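Review: Pichon finger linkage service kit, fitted to a two-arm food-handling cell

Reviewed by Lucienne Gilbert
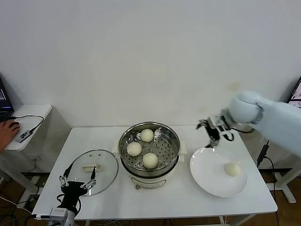
What we use it on

The cell has two arms over a white table and moves steamed buns between an electric steamer and a plate. The right gripper handles the buns. The left one takes the lid, by the handle in the middle of the glass. Both grippers are linkage types and both had developed play at the fingers. I bought one Pichon kit per side from Brandelen in September.

Contents

Each kit holds 16 pins, matching bushes, a pin punch, a small tube of grease and a setting gauge. The pins come bagged by length. The bags are marked on the outside only, so keep the pins in them until wanted. The instruction sheet is one page, part number 3040, with clear line drawings and very small type.

Fitting

Park the arm with the gripper pointing down, cut the power and unclip the cable before touching the linkages. The sheet leaves out the cable. On our left side it loops close to the fingers and will foul the punch.

The old pins came out without trouble apart from two at the base of the inner finger, which needed a longer punch than the one supplied. The first gripper took me 65 minutes. Mathis Le Goff did the second in less, having watched the first.

The gauge is the best part of the kit. Close the fingers on it, nip up the stop screw, open and close again. If it drops out, the stop is a quarter turn slack.

Setting up afterwards

New bushes shift the fingertip position slightly, so the taught points need checking. We redid the lid grasp and the release height over the plate. Set too high, the bun rolls on release. Set too low, the fingertips touch the rim.

After 60 hours

No play on the right. A trace on the left, at the outer pin, taken up with the stop screw. The grease holds up less well near steam, and I now wipe the joints down and regrease every Sunday. The supplied tube will not last long at that rate.

Verdict

Worth buying for the bushes and the gauge. Have your own long punch ready, and order more grease at the same time.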